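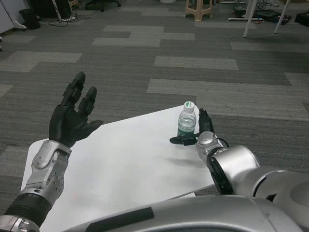

Progress report, July: refit of the shared workroom, Vendach building
Prepared for the Skaria grant office by Ignacio Abernathy

Spending to date is $3,159 of the furnishing line. A further $1,192 is committed to Fikix for the second delivery. I am asking you to hold the remaining funds until the points below are settled.

Flooring. The gray carpet tiles are down, light ones mixed in among the dark in a staggered pattern. The supplier's pitch was that a stained tile can be lifted and swapped in five minutes. I have yet to see anyone do it in five minutes, and we were left 6 spare tiles, all of them dark. If a light one goes, we either break the pattern or order more. I have asked for a mixed set and been told it is "being looked into."

Table. The white table is in use. It is plain and bright and gives people a clear surface to work on, which was the main request in the spring survey. My doubts are about upkeep. White shows every mark, and the proposal claimed it would save on cleaning without saying how.

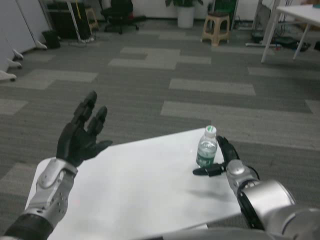
I would like to see three months of cleaning bills before we buy another one to match. The plan still calls for two more.

Seating. Mixed. The beige plastic stool is light and easy to move, but I can't picture anyone sitting on one through a long afternoon. The office chairs on casters roll well enough on the carpet - so far. The Þrastardóttir study quoted in our application said carpet tile wears fastest under casters, and I don't think we budgeted for that.

Drinks. The rule for now is water only, in bottles with a cap. It costs nothing and I have no objection to it, though I doubt it will survive the first cold morning.

Use of the room. The application promised daily use by 5 teams. The sign-up sheet lists all of them, but a name on a sheet tells us very little. I will send actual hours with the next report.

Still open: the spare tiles, the cleaning bills, and a written delivery date from Fikix.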